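Open day at Tresedcombe, 2019-04-03. Quick chat with Ramil Cruzado between demos, him still holding a clipboard. The job: mug onto tray. "Sounds dull. It's the hardest thing we do," he says. Training runs so far, 2,987.

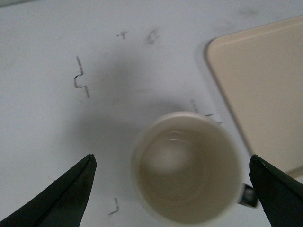
Undine, reading the draft of this, wants to know why it can't just go faster. Cruzado gets that one alot. "Speed's easy. Handles are hard."

Tasent paid for the first 3 months, he says, then the money got tight. Next demo in August, bigger room hopefully.

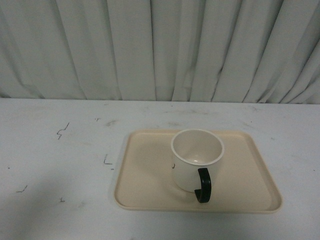 "We'd like bowls by then," he adds. "Maybe spoons, if teh budget holds." Then he's off, 47 people waiting by the door.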